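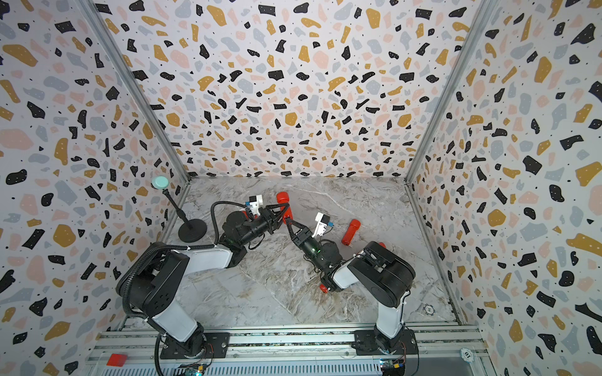
4/19/22

**Pluvden ships Busetia 3, planning software for pairs of arms that have to share**

KERSTEAD. Pluvden today released Busetia 3, the latest version of its motion planning and control software for two-arm robot cells. The headline feature is a shared planner that treats both arms as a single problem. Earlier versions treated them as two problems and hoped they got along.

Anyone who has run two arms in a small cell knows how the hoping went. Each arm would work out a sensible path to the same object, notice the other one coming, and stop. Then both would wait. Busetia 2 handled this with a priority flag, so that one arm always gave way. It was safe and easy to explain to visitors, and it left half the hardware standing around like a guest at somebody else's wedding.

Busetia 3 drops the flag. The new planner, called Tóth, searches the joint space of both arms together and replans every 35 milliseconds. When two grippers need to close in on one small object, Tóth picks the approach angles as a pair and keeps a clearance envelope around each set of fingers. The envelope shrinks as the grippers get near the object and opens up again when they leave. Users can set the minimum themselves. The software will accept very small values, after asking twice.

**Perception that admits it isn't sure**

The release also changes how Busetia deals with wrist cameras. Views from the two wrists are now merged into one object pose with a confidence score attached. If one gripper hides the object from the other camera, the score drops and the planner slows down. In Busetia 2 the software carried on at full speed with great conviction, a trait Pluvden has decided to leave to its sales department.

Objects that have tipped over are handled as a separate case. A cylinder on its side and a cylinder standing up are stored as one model with different grasp sets, so there is no need to teach the same part again each time it falls down. Early users asked for this more than for anything else on the list, including the things Pluvden had been proud of.

**Tooling**

- Timeline view showing both arms, both grippers and both cameras on one clock
- Replay of any run against a changed plan, with differences marked in color
- A handover editor for passing an object from one gripper to the other
- Plain-language stop messages. "Error 210" now reads "Left arm is waiting for right arm," and the number has been retired with full honors
- Config files from Busetia 2 import directly, except for priority flags, which are ignored and listed in a short report

**What it doesn't do**

Busetia 3 plans for two arms. It will load a cell description with three and then decline to move any of them. Soft objects such as cloth and cable are still unsupported, and the planner assumes that the walls of the cell stay where they were measured.

**Availability**

Busetia 3 is available now to customers with a current support contract, at no extra charge. New licenses go on sale in May. A trial version comes with the full planner, the timeline view and a sample two-arm cell in simulation, where dropped parts can be put back with a keystroke.

**About Pluvden**

Pluvden writes control and planning software for small robot cells. The company is based in Kerstead and makes no robots of its own. Press inquiries and trial requests go through the Pluvden office in Kerstead.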